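Isinlow Laundry and Linen Service, Bretness
2024-04-15

# Call for participants: people who fold, sort and pair clothes, at work or at home

We are looking for people to take part in a paid project about how laundry work is changing. You don't need any technical knowledge. You need two hands, some patience, and an honest opinion about the work.

## Why we are asking

Isinlow washes and returns household laundry for families, guest houses and two care homes in the Bretness area. Washing and drying are already done mostly by machines. The part after the dryer is still done by people: find the second sock, turn the sleeve the right way, fold, put in the correct bag.

Since December we work with the engineering company Nguyen-Tran on a folding and pairing station for our Boseck Street building. The station will have two robot arms. To teach it, the company needs many recordings of people who handle ordinary clothes with a hand-held gripper, in ordinary rooms. The recordings go to Nguyen-Tran, and the arms learn from them.

Our staff have already made the first recordings, and from them we learned that a clean table in the workshop is not enough. Clothes at home lie on beds, on chairs, on top of each other. For this reason we now invite people from outside the company too.

## What changes for our staff

We want to be open about this, because applicants ask and they are right to ask.

The station will take over the pairing of socks and the folding of small flat pieces. These are the tasks which our folders name most often when they talk about sore wrists. Shirts, baby clothes, wool and everything with a special request stay with people. The folders on the late shift will move partly to checking and repairs, and they get paid training for this before the station starts. No contract will end because of the station during the trial. What comes after the trial is not decided yet, and the staff representative, Dolores Mercado, sits in every meeting where it is discussed.

Some colleagues are happy with the plan and some are not. Both kinds have joined the recordings, and both are paid the same.

## What you will do

- Come to one training session at Boseck Street, where you practice with the gripper.
- Make recordings in your own home during 6 sessions, on days that you choose.
- Pick up, move, pair and lay down your own clean clothes: socks, towels, T-shirts, pillowcases.
- Write a few lines after each session. What was easy, what was annoying, what would you never give to a machine?
- Join one group talk with our folders at the end.

We collect the equipment from you when you finish. Faces, letters and family photos should not be in the recordings – please put them away before you start. Other people in your home must agree before you record in a shared room.

## Who can apply

You are 18 or older and live within reach of Bretness by bus or car. We would especially like to hear from people who have worked in a laundry, a hotel or a care home. Left-handed people are very welcome. You should be able to stand for the length of a session, but you may take a break at any time.

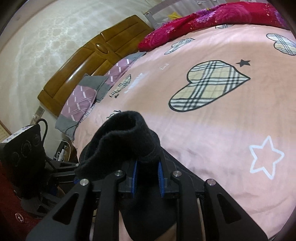
*Recording at home: a dark sock held in the gripper over the bed.*

## Payment

You receive 100 dollars for each completed session, and the same for the training session and for the group talk. If you stop early, you are paid for everything you have completed. Bus tickets are paid back with the last payment.

## How to apply

Write a short letter or e-mail to Marisol Obi, project office, room 1505, Isinlow, Boseck Street, Bretness. Please tell us which laundry work you do now or did before, which hand you use, and which times of day suit you. A résumé is not necessary. If you prefer to speak, ask for Marisol at the front desk and she will call you back – also in Spanish.

We answer every application, including the ones we cannot accept.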